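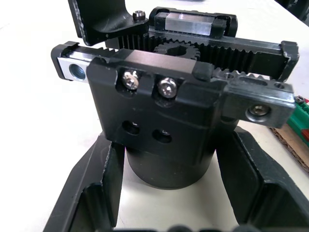

Intervenant ou intervenante en électronique et arts de la scène, stage d'été

Référence interne : ZIV-13
Type de contrat : CDD saisonnier, temps plein
Période : juillet, préparation en juin
Structure : association Zivuvano, pôle jeunesse

Contexte

Zivuvano organise chaque été un stage résidentiel pour les 13-16 ans. Le stage accueille 60 participants, répartis en groupes d'atelier pour la durée du séjour. Chaque groupe suit un atelier technique le matin et un atelier artistique l'après-midi, puis prépare une restitution commune présentée aux familles le dernier soir.

Le poste à pourvoir concerne le groupe Honano, qui associe initiation à l'électronique et création sonore pour le plateau. Les participants y construisent des dispositifs simples (capteurs de contact, variateurs, déclencheurs de sons) et les intègrent dans une forme courte. Aucun prérequis n'est demandé aux jeunes à l'inscription. Les niveaux sont donc hétérogènes et la progression doit en tenir compte.

Missions

Préparer la progression pédagogique de l'atelier à partir de la trame existante, transmise à la signature du contrat.
Animer les séances du matin, de 9 h à 12 h 15, en binôme avec l'intervenant théâtre.
Assurer l'encadrement technique des répétitions de l'après-midi lorsque les dispositifs sont utilisés sur le plateau.
Contrôler le matériel en début et en fin de séance : fers à souder, alimentations stabilisées, multimètres, câblage.
Faire appliquer les consignes de sécurité. Le travail est limité à la très basse tension ; toute intervention sur le secteur est réservée au régisseur.
Tenir à jour la fiche d'atelier de chaque participant et rédiger un bilan à l'issue du stage.
Participer à la réunion d'équipe quotidienne, à 18 h 30.

La surveillance de nuit et la gestion des repas ne relèvent pas du poste.

Profil recherché

Formation de niveau bac+2 minimum en électronique, génie électrique, mécatronique ou régie du spectacle. Les étudiants en cours de licence ou de master peuvent postuler.
Expérience d'encadrement de mineurs, de préférence en atelier ou en accueil collectif. Le BAFA est apprécié, non exigé.
Maîtrise de la soudure à l'étain, de la lecture de schémas et de la programmation de microcontrôleurs.
Notions de son ou d'éclairage scénique souhaitées.
Le PSC1 devra être obtenu avant la prise de poste. Zivuvano peut prendre en charge la session de formation.

Conditions

Rémunération : 3 409 euros bruts pour l'ensemble du contrat, journées de préparation comprises.
Hébergement en chambre individuelle et repas pris en charge pendant le stage.
Remboursement du trajet aller-retour sur la base du tarif SNCF seconde classe, sur présentation des justificatifs.
Une journée de repos par semaine, fixée par le planning remis en juin.
Poste accessible aux personnes en situation de handicap. Les locaux d'atelier et le plateau sont de plain-pied.

Les composants et l'outillage sont fournis par Zivuvano. L'intervenant peut utiliser son propre ordinateur, sous réserve d'y installer l'environnement de programmation indiqué dans la trame.

Candidature

Le dossier comprend un CV, une lettre d'une page et le plan d'une séance de 60 minutes destinée à des débutants. Le plan précise l'objectif, la liste du matériel, le déroulé minuté et les points de sécurité. Les dossiers sans plan de séance ne sont pas examinés.

Envoi au format PDF, en un seul fichier, à l'attention de Lucie Dufour, coordinatrice pédagogique, au moyen du formulaire de la rubrique Recrutement, en indiquant la référence ZIV-13. Clôture des candidatures fin mars. Les entretiens se tiennent en avril, en visioconférence, et comportent une mise en situation de dix minutes à partir du plan transmis. Une réponse est adressée à tous les candidats avant la fin du mois d'avril.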